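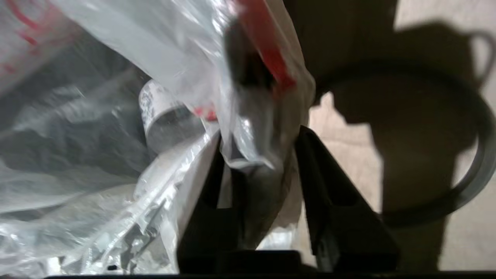
I have become a clear bag person. I want to get that out of the way first, so that anyone who came for the soup recipe can scroll back to last week's post and leave me to my happiness.

It started with the hall closet. Ours is the kind of closet where you open the door with one hand and hold the other hand up in front of your face. Winter hats, light bulbs, the good tape, the bad tape, four phone chargers for phones we no longer own, birthday candles, a bicycle pump. Everything in there lived in shoe boxes and brown paper bags, and every shoe box had something written on it that had stopped being true years ago. The one marked TAXES was full of shoe polish. The one marked SHOES had a fondue set in it, minus the forks.

My neighbor Valentyna Tymoshchuk came by to borrow a flashlight and stood there while I went through six boxes to find it. She was very polite about it. Then she went home and came back with a stack of big clear plastic bags, the thin crackly kind, and said, "Put it all in these and you will never open the wrong one again." I laughed. I thought plastic bags were what you used when you had given up! But she left them on the chair and they were still there on Saturday morning, and it was raining, so.

Oh, I had the best weekend.

The first thing I did was take everything out, and I mean everything, all the way down to the floor, which has a patch of the old green linoleum in it that I had forgotten we had. (I love that linoleum. If anyone knows where a person can find more of it, please write to me.) I spread it all down the hallway in heaps. My heaps were not sensible. I didn't do "electrical" and "seasonal" like the magazines tell you to. I did "things I look for when it's dark," "things I look for when somebody is coming over," "things I look for when something is broken," and "Grundlow," which is the name of the lake where my sister has her cabin, and which turns out to need its own bag because it has its own corkscrew, its own bug spray and its own deck of cards with 52 cards in it. I checked. I counted them sitting on the floor with a cup of coffee and it was lovely.

Then into the bags. What I hadn't understood about the clear bag is that you don't need to see things perfectly. Once the plastic is crumpled up it gets all those bright shiny creases and you can't read a word through it, but you don't have to. You catch a bit of red and you know what it is. You see the end of some little white round thing and your hand goes right to it. I can find the spare fuses by the color of a corner! In a shoe box a thing is either there or it isn't, and you have to lift the lid to find out. Through a bag you get hints, and I'm very good with hints.

A few things I've worked out since, in case you want to try it.

Big bags, not small ones. I tried sorting one heap into sandwich-size bags and ended up with a bag of bags, and I was right back in the shoe boxes. One big bag with room to shove things around is much better. You want to be able to grab it by the outside and jiggle until the thing you're after slides up to the plastic.

Don't tie them. I tied the first two in a nice firm knot and had to cut my way back in an hour later for the scissors. (Yes, I know. I used a bread knife.) Now I just gather the neck in my fist, give it one twist and tuck it underneath. It holds fine on a shelf.

Don't squash all the air out, either. A bag with a little air in it sits up and shows you its insides. A flat one turns into a pancake and everything hides behind everything else.

Heavy things go in last. This sounds backward, but with the heavy things at the bottom the light things all float around the top, and my light things are the ones I never need. So I fill the bag, close it, and turn it upside down on the shelf. My husband thinks this is insane. He has found the tape measure by himself three times this week.

Thin plastic does split. I lost one on Sunday to the corner of a picture hook packet, and it let go all at once over my feet. For anything pointy I now wrap the pointy part in a sock that has lost its partner, and I have plenty of those. I have a bag of them.

And noise! I should warn you about the noise. You cannot get a birthday candle out of one of these quietly. I tried it at eleven at night and the dog came downstairs to see who was eating chips.

I know some of you will tell me about proper storage bins, and I did look. There was a set from Gresell that I liked a lot, with lids that snap, and I stood in the aisle at Wuyts holding one for a long time. But they were frosted, and frosted is just a shoe box with better manners. I may still get one for the top shelf, for the fondue set, if I ever find the forks. I'll report back in July.

What I ended up giving away: the chargers, two of the three umbrellas, a bag of curtain rings, and a 1,000-piece puzzle of a windmill that we have never once finished because the sky is all the same blue. Valentyna took the puzzle. She called me that same evening to say she'd done the whole border and was starting on the sky, and could she please have the bicycle pump too, for her grandson's scooter. I said give me one second, put the phone down, opened the closet, looked, and had it in my hand before she'd finished telling me there was no hurry.

The under-sink cupboard is next. I opened it last night and had a look with the flashlight (first bag on the left, things for when it's dark). There is a lot of something in the back that might be sponges. I've asked Valentyna for more bags.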